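# Pernwood Robotics Club — Gallery, Grocery Table Term

This page collects the work from our October term at Pernwood. The club meets after school in the old sewing room, from 3:45 until the late bus. There are 11 of us this year, in Years 9 to 12, and most had never used a robot arm before they joined.

The term project was the Grocery Table. The arm has to pick up ordinary shopping, move it across a table and put it down inside a taped square without dropping or squashing it. We entered it in the Trera Challenge, which is open to school clubs and has a household tasks division. The rules allow any gripper as long as the fingers fit through the gauge the organisers send out.

Entries are grouped by task and are not in date order. Notes were written by whoever was on the log that session.

## Setting up

The first three sessions went to bolting down the arm, running cable and measuring the table. Our base plate was out of level, so every move finished a bit low on the far side. We shimmed it with washers and then made a proper spacer on the mill.

The wrist camera was fitted at the end of the second session. It looks out past the fingers, so the person driving can line up the tips without walking around the table. The table camera we used last year is still there as a backup but hardly gets turned on.

We have two sets of fingers, wide and narrow. The wide set came with the gripper and is good for boxes and tins. The narrow set is for anything that has to be pinched. Changing them over takes four screws and a recalibration, and the recalibration is the part people forget.

## Boxes and tins

Boxes were the easy part. The arm picks a cereal box by the short sides, lifts it straight up and holds for two seconds before moving. Tins went well standing up and badly lying down, because they roll when one finger touches first. We slowed the closing speed and that fixed most of it.

By the end of this section we had logged 200 attempts. The log sheet has the object, the driver's initials, the closing speed and a tick or cross. Half-finished grabs count as a cross.

## Bags

Bags took up the rest of the term. A bag changes shape each time it is put down, so saved positions are not much use. The driver has to find the neck, bring the tips in on either side and close on the gathered part. Too low and the fingers push into the food. Too high and there is only loose plastic to hold.

We used real fruit and veg from home for the bag runs, and everybody washed it before it went back.
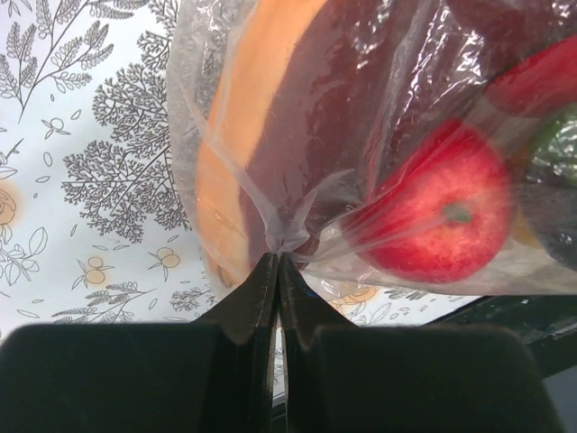

*Bag run, mixed fruit and veg. Fingertips closed on the knotted neck, apple nearest the knot.*

Clear plastic is also hard for the software. The detection program we started with, written by the Drumov group in an earlier year, looks for solid edges and it finds the food instead of the bag. It would mark an apple as the target and ignore the neck completely. We now pick the grab point by hand on the screen and let the arm do the approach on its own.

For training the new version we labelled 1,000 frames from the wrist camera. The work was split up evenly and done mostly at lunch. Labels are just two points, one each side of the neck. We threw out any frame where two people could not agree on where the neck was.

## Driving practice

Each driver gets a ten-minute turn, then swaps to spotter. The spotter keeps a hand near the stop button and reads out the grip force. It is a dull job and we rotate it so that the same people are not stuck with it.

The controller is the Crăciun handset the school bought second-hand. The left stick drifts. We put a small dead zone in the code and it is usable now, although fine movements still feel a bit sticky — most drivers prefer the keyboard for the last few centimetres.

## Results so far

The bag section of the log stands at 169 attempts. The crosses are mostly from early on, and most of those are the same mistake, closing before the tips are level with the neck. A few were bags slipping through the tips during the lift. Rubber pads on the inside faces are the next thing to try, if they still let us pass the gauge.

The challenge rules also ask for a written risk assessment and a parts list with prices. Both are in the shared folder. The parts list needs the new spacer added.

## Next term

- Fit and test rubber pads on the narrow fingers
- Retrain the neck finder with the new labels
- Try paper bags and net bags
- Replace the handset or fix the stick

New members are welcome at any point in the term. You don't need to know how to code. Bring a signed permission form and closed shoes — we can't let you near the arm in sandals.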